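Appeals Court Weighs Deadline Rule in Nullby Parole Cases
Mar 23, 2026

A state appeals court heard arguments on whether inmates who miss a filing deadline because of a prison mail delay may still challenge a parole denial. The ruling will decide what happens to 1,208 petitions now on hold, most of them from the Nullby Correctional Center.

The case, Ndlovu v. Flirden County Parole Board, turns on one word in the parole code. The statute gives an inmate 10 days to file after a denial is "received." The board counts from the day the notice reaches the prison mailroom. The petitioner argues that the period starts when the notice is handed to the inmate. 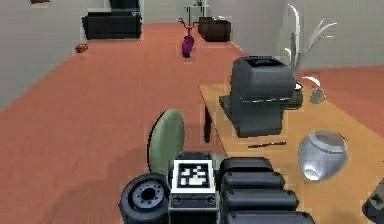 Kristóf Virág said in a written comment that the board's reading leaves some inmates with no filing period at all, and that mailroom logs should settle the date in each case. He added that a log entry takes a clerk less time than a hearing on a late petition.

The trial court sided with the board in August. It found that the mailroom date is fixed and easy to prove, while the date of delivery to a cell often depends on the inmate's own statement. The petition was dismissed as seven days late.
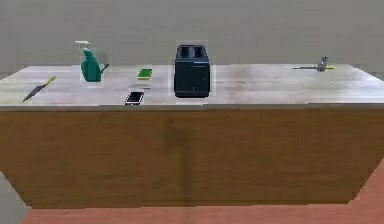 On appeal, the three-judge panel spent most of the session on the remedy. One judge asked whether a ruling for the petitioner would reopen denials that are already final. Counsel for the petitioner said it would not - the request covers only petitions filed before the hold was entered. Counsel for the board replied that the hold order does not draw that line, and that as many as 2,307 closed files could be affected.

The panel also asked for a copy of the mail contract with Plamuvby, the vendor that scans and sorts incoming letters for the prison. The contract sets no delivery time for legal mail. It was not part of the trial record, and both sides agreed to add it.
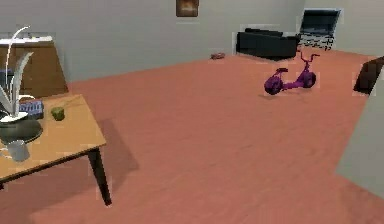

Supplemental briefs are limited to the contract and the scope of the hold. The court did not say when it will rule. Until then, the parole board may continue to hold hearings and issue denials, but it may not seek dismissal of any petition on timeliness grounds alone.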